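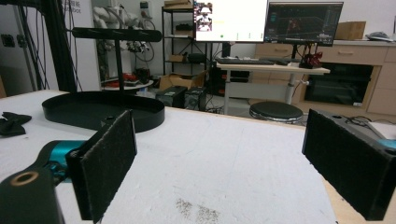
The Crumb Planner

Khairul Gunawan had 40 lines of code left to fix and was having the best night of his year.

The planner was called Inga. It had started as a weekend thing, a small program that looked at a tabletop, guessed what was on it, and worked out how two felt-covered fingers should go about moving it. By March it had grown into something that kept Khairul awake, in the good way. He would lie there thinking about cost functions and grin at the ceiling.

Tonight the trouble was crumbs. Inga had seen the little patch of dark stuff on the white table and decided it was one object. One flat, wide, very interesting object. She had planned a grasp for it. She had planned 600 grasps for it, in fact, and scored every one, and the winner got a confidence of 75 percent.

"Seventy-five!" Khairul said out loud. "For dirt!"

He loved it. He pulled up the log and read it like a letter from a friend. Approach from the left. Close slowly. Check the width between the fingers. Width is zero. Open. Try again, a little lower. She had tried 30 times in simulation before the timeout caught her, and each time she had changed one small thing – the angle, the speed, how long she waited before closing. He had never told her to change the wait. It had just fallen out of the search, because waiting was cheap and she had run out of other ideas.

He could have masked the crumbs out. Pedard, the old planner, did that: anything shorter than a fingertip was table, end of story. It was fast and sensible and had once called a key "table" for a whole afternoon.

So he wrote a new action and named it sweep. Fingers together, felt down, one long push toward the edge. He gave it a price, a bit more than a grasp, and left the crumbs exactly where they were.

Then he ran the plan again and leaned in so close to the screen that his breath fogged it.

Grasp, 75. Grasp, 71. A pause in the log, long enough for him to say "come on, come on" under his breath.

Sweep, 92.

Khairul whooped, all alone, and reached for the key that would send it to the real arm.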